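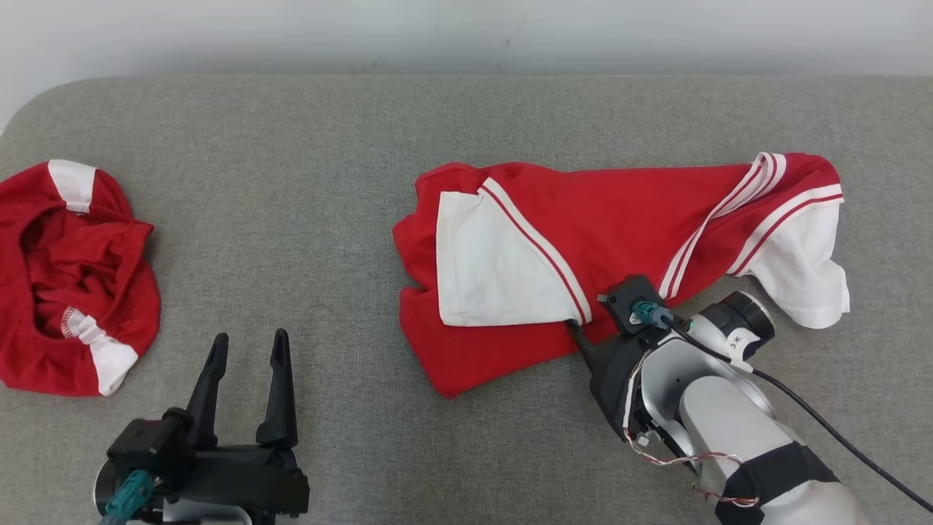 Laundry Room > Liquid Wash > Sports and Color-Block

Rakimari Color-Block Wash, 17 fl oz
Made by Ó Riain. Unscented or Cedar.

If you have ever pulled a red shirt with white sleeves out of the machine and found yourself the owner of a red shirt with pink sleeves, you already know why we got so excited about this bottle. Rakimari is a liquid wash made for clothes that carry a strong color and a plain white in the same garment: team jerseys, raglan tees, rugby stripes, baseball undershirts, kids' pajamas with contrast cuffs. You can't sort those into two piles, so the soap has to do the sorting for you.

We've carried a few color-safe detergents at Menorness over the years and most of them are fine. They go easy on the dye so your reds stay red for longer. Rakimari does that too, but it also holds on to whatever dye does come loose, and keeps it floating in the water until the drain takes it away. We washed a pile of cheap crimson practice shirts with it before we agreed to stock it, with an old white pillowcase thrown in to see what would happen, and the pillowcase is still on somebody's bed. Still white!

How it works

Loose dye is the problem. A new red garment usually has some color sitting on the fibers that was never properly fixed, and it comes off in the first several washes. The water turns pink, and anything pale in there soaks it up, most of all cotton and nylon. Rakimari contains a dye-holding polymer that grabs those bits of color while they're still in the water. Along with that you get a mild plant-based cleaner and one enzyme, for the grass and the food.

There's no bleach in it and no optical brightener. We like that second part a lot. Brighteners make white look whiter under daylight, but they settle on colored cloth as well, and over time a deep red can take on a chalky look that you can't wash back out.

It doesn't foam much. If you're used to a machine full of suds you may be tempted to pour in more, and you really don't need to. Two teaspoons does a normal load. The cap is marked on the inside, though the lines are shallow and hard to read in a dim basement, so some of our customers keep a measuring spoon on the shelf beside it. At that amount a bottle gives you about 53 washes.

What to wash in it

Polyester jerseys, cotton and cotton blends, nylon, acrylic knits, and anything with elastane in it. It's good on printed numbers and heat-pressed names as long as you turn the shirt inside out and keep the water cool. Embroidered badges come up beautifully.

Please don't use it on silk or wool. The enzyme that loosens grass stains will also nibble at protein fibers, slowly, and you won't notice until an elbow goes thin. Ó Riain makes a separate wool wash and we hope to have it in by January.

Denim is a maybe. It won't harm your jeans, but indigo sheds so much color for so long that the polymer gets used up early in the cycle, and after that you're back to ordinary soap. Wash denim by itself like you always have.

Directions

Machine: add two teaspoons to the drawer or straight into the drum before the clothes go in. Cool or warm water. The hottest we'd go is 100°F for anything with red in it. The formula itself is good up to 130°F, handy for towels and plain white socks, but that's hotter than most bright dyes enjoy.

By hand: one teaspoon in a sink of cool water. Stir it in first. Push the garment under, swish it for a minute or two, and then let it sit for no more than ten minutes. Rinse until the water is clear. Press the water out against the side of the sink or roll the shirt in a towel – wringing twists the seams where the two colors meet, and that's just where you don't want loose dye squeezed from one panel into the next.

For a brand-new garment: run it alone the first time, with double the usual amount. We know, it feels wasteful to start a machine for a single shirt. A small sink wash does the job just as well.

Drying

We get more questions about drying than about the wash itself, and fair enough, because plenty of pink sleeves happen after the machine has stopped. A damp shirt left in a heap has red cloth pressed tight against white cloth, and the color has hours to creep across. So take it out as soon as the cycle ends. Lay it flat on something absorbent with the sleeves pulled away from the body, or hang it by the hem so the sleeves fall free. If you have to leave it folded for some reason, slip a dry dish towel between the layers.

Tumble drying on low is fine for plain polyester and for most cotton blends. Skip it if the shirt has a rubbery printed number on the back. Those crack along the folds once they've been through the heat enough times, and no wash in the world will bring them back.

If the color has already run

Don't dry it! Heat sets the stain. Get the garment back into cool water with double the usual amount of Rakimari and leave it to soak for half an hour this time, moving it around every so often. Then wash as normal. If the pink is paler but still there, do it again. We've had very good results on fresh bleeds and mixed results on old ones. A sleeve that has been through the dryer a dozen times since it turned pink will probably stay pinkish, and we'd sooner tell you that before you buy a bottle for it.

From the maker

Ó Riain is a small outfit, and the color-block wash was Colm Duggan's project from the start. He used to run the laundry for a sports club whose colors were red and white, and he mixed early batches in the same tub he used for soaking shorts. We asked him what he'd most like people to know, and he wrote back:

"Use less of it. Everyone uses too much. If the cuffs feel slick when you take them out, you've doubled it. And do the necks and cuffs by hand before you put the thing in, with a drop on a wet brush. The machine is good at the big flat parts and lazy about the edges."

We've taken up the brush habit ourselves. The one we use is the Jullau collar brush, which has soft bristles on one side and a stiffer strip on the other. Use the soft side on prints and knits, and the stiff strip on canvas or on the insides of cuffs. It's listed under Brushes and goes very well with this.

Scents

Unscented smells of next to nothing, a faint soapy something when the bottle is open and gone once the clothes are dry. Cedar is light and a little peppery. It does linger, mostly in thicker cotton, and we think it's lovely in a gym bag. If you're washing for a whole household with mixed opinions, go for Unscented.

Details

Size: 17 fl oz
Washes per bottle: about 53
Water temperature: cold to 130°F (100°F or under for reds and other strong colors)
Machines: front load and top load, standard or high efficiency
Bottle: 100% recycled plastic, cap included
Contains: enzyme. Keep away from eyes and out of reach of children.
Storage: keep above freezing. If it thickens in a cold garage, bring it indoors and shake gently once it has warmed up.

Questions we've had

Can I use it with a color-catching sheet?
Yes, they get along fine. For a first wash of something very red, we'd happily use both. After three or four washes you can most likely drop the sheet.

Does it replace my regular detergent?
For colors and mixed garments it can. It's a complete wash on its own, so don't add another detergent to the same load. For heavy mud or work clothes we still reach for something stronger.

Can I add fabric softener?
You can, but leave it out for sports shirts. Softener coats polyester and makes it hold on to sweat, and then you need hotter water to shift the smell.

My jersey is white with red sleeves, the other way around. Any difference?
Same directions. Take extra care when drying, as there's more white for the red to find. Lay the sleeves straight out to the sides until the whole thing is dry.

Will it get out old yellow underarm marks?
It helps a bit after several washes. Brush a few drops in and wait ten minutes before the machine. On bright white fabric an oxygen soak does a better job.

Is there a refill?
Not yet. Ó Riain has told us a larger pouch is being worked on, and we've asked to be first in line. Leave your email on the product alert form and we'll write once, when it's on the shelf.

Goes well with

Jullau collar brush
Flat drying mesh, two sizes
Menorness cotton press towel, natural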